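First time at the Vistivdale-Plidinia game, where do we park and is the visitor section okay for kids?

Posted in College Football > Game Day Travel

Hi all! We're driving up in October for the Plidinia game at Carrasco Stadium and I've never been. I went to Plidinia so we'll be in the visitor end, two adults and two kids (the little one is 5). Kickoff is listed as 4 p.m. but my brother-in-law swears they move it for TV every year.

I've seen people say park in the Bisetti lot and people say never park in the Bisetti lot. Also, how bad is it if it rains? The map makes it look like there's no roof over that end at all. And are the home fans okay with kids in the wrong colors?

Marked as helpful, 2 replies

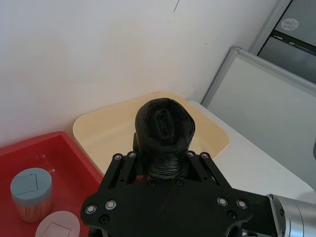 Rain first, as that's what ruined my first trip there. There is no cover in the visitor end, none, and the benches are old aluminum that hold a puddle in the middle all night. They won't let you open an umbrella once you're inside. What I bring now is ponchos plus a big black garbage bag per person, rolled up really tight and folded over on itself like the black plastic in the picture, so it goes in a jacket pocket and you forget about it. Sit on it, put your feet in it, put your kid in it up to the armpits, whatever works. Mine have been to three of these games and they think the bag is the best part.

Parking: Bisetti is fine going in and awful coming out. It's $55 and there's one exit onto the river road, so if it's a close game and everybody stays you're looking at well over an hour. If the kids are going to fall asleep in the car anyway then who cares. We do the high school lot on the hill, which is cheaper and the band boosters sell chili there, but it's a real walk with a small kid and it's uphill after the game when they're tired.

The 4 p.m. thing, yeah, your brother-in-law is right. It got moved to 7:30 last year and we found out 12 days ahead. I wouldn't book a hotel you can't cancel.

Home fans are loud but I've never had trouble. The student section is at the far end from you. You'll hear some words, mostly on third down.

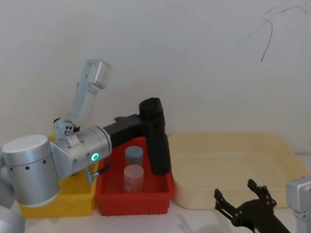 Another reply

Bisetti lot all the way, don't listen to the people who say it's bad. Get there early and tailgate. Also Plidinia has no offensive line so you may be leaving at halftime anyway lol

Third reply

I sat in the visitor end two seasons ago so I can help a little with the seats. The allotment is 1,645 tickets and it really does fill up for this one, so don't figure you'll be able to spread out. Rows are numbered from the field up. If you have a choice, go high! The first few rows are so flat that a kid can't see over the players standing on the sideline, and people stand for the whole fourth quarter.

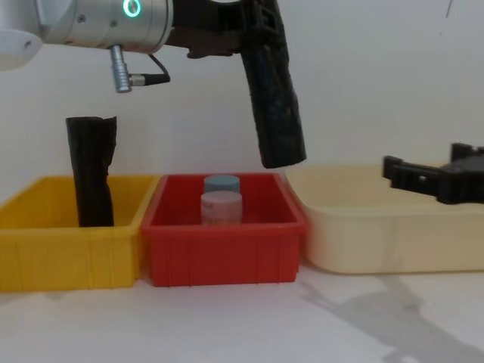 The other thing about sitting high is that you're close to the restrooms, and with a five-year-old I'd take that over any view. There are only 4 concession windows on that side and the line at halftime is terrible, so send one adult down with a couple minutes left in the second quarter. Clear bags only at the gate. They made my wife walk her purse all the way back to the car and we missed the opening kickoff, which of course got returned for a touchdown.

Comment from the original poster: Thank you!! Going with Bisetti and a cancelable hotel. Does anybody know if the chili is cash only?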